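Tendus Wireless Controller for Console and PC

By Nestor Pascual
25 Mar 2023
14 shares | 3 comments

The Tendus is a full-size wireless game controller manufactured by Taheri for use with home consoles and personal computers. It is intended for players who spend long periods in shooters, racing titles and action games, and for schools, libraries and community gaming rooms that need equipment able to withstand daily use by many hands.

Product overview

The Tendus follows the standard two-stick layout. The left stick sits above the directional pad, and the four face buttons are placed on the right in the customary diamond arrangement. Two shoulder buttons and two analog triggers are located along the top edge. A pair of additional buttons on the underside may be assigned to any other input, including stick clicks, and may be switched off entirely by players who do not wish to use them.

Both sticks use magnetic sensors in place of the contact type. The sensors have no rubbing parts, and Taheri does not specify a service interval for them. Stick caps are removable. The controller is supplied with one pair of concave caps and one pair of taller domed caps, which some players prefer for aiming.

Trigger travel can be set to one of 3 positions by means of a slide on the back of each grip. The shortest setting is suited to shooters. The longest setting is recommended for driving games, where partial throttle and partial braking matter. The left and right triggers may be set differently.

Connection and battery

The controller connects by means of the supplied USB receiver or by Bluetooth. A wired connection is also available through the USB-C port and is required when firmware is being updated. Up to four controllers may be used with a single computer, provided that each has its own receiver.

Battery life is rated at 45 hours with vibration turned off. Actual battery life will vary with vibration strength, the brightness of the status light and the distance from the receiver. The controller may be used while it is charging. When the charge is low, the status light changes from white to amber and blinks slowly. The battery can be replaced by the owner with a small Phillips screwdriver, and replacement batteries are sold separately.

Software

The Tendus companion program is offered as a free download for Windows. It allows the user to adjust dead zones and response curves for each stick, to reassign any button except the power button, and to store profiles on the controller itself. Stored profiles remain available when the controller is moved to another machine. No account is required in order to use the program.

Version 2 of the program, scheduled for release in April, will add separate vibration settings for the left and right grips. Owners of existing controllers will receive the update at no charge.

Evaluation

Before release, the Tendus was evaluated at the Taheri test room in Vadodville under the supervision of Poonam Prajapati, head of input hardware. Sticks and triggers were exercised in first-person exploration games, in which slow, steady camera movement reveals small faults in centering that faster games tend to hide. Results were recorded for each unit, and the final dead zone default was lowered as a result of this work.

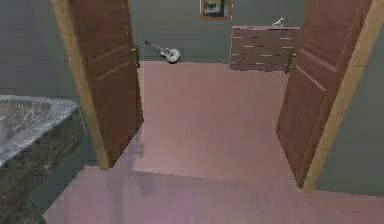
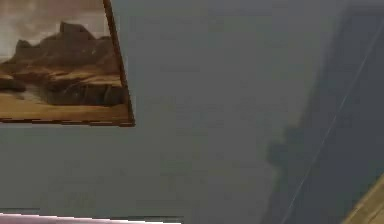
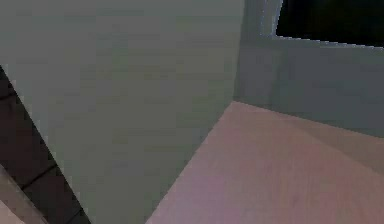 Default settings are deliberately mild. Players who are accustomed to a quicker turn rate should raise the outer portion of the response curve first and leave the center unchanged, as a steep center makes fine aiming difficult. The factory curve can be restored at any time by holding the profile button for five seconds.

Specifications

Model: Tendus, standard edition
Weight: 139 g per grip half, excluding battery and center housing
Connection: USB receiver, Bluetooth, USB-C cable
Sticks: magnetic sensor, removable caps
Trigger positions: 3
Onboard profiles: four
Rated battery life: 45 hours, vibration off
Colors: slate, white
In the box: controller, receiver, USB-C cable, two pairs of stick caps, printed guide

Warranty and service

Each controller is covered by a limited warranty of two years from the date of purchase. The warranty covers faults in materials and workmanship, including stick drift. It does not cover damage caused by liquids, by drops or by unapproved batteries. Replacing the battery with an approved part does not affect coverage.

Service requests are handled by the Trillusdale repair center. Owners should remove the stick caps and unplug the receiver before shipping, and should keep both at home, as loose accessories cannot be returned. Proof of purchase must be enclosed with the controller.

Orders from schools and libraries may be placed directly with the Trillusdale office.

Related items

Tendus Replacement Battery
Tendus Stick Cap Set, Tall
Taheri Two-Bay Charging Stand
Taheri USB Receiver, Single
Taheri Hard Carrying Case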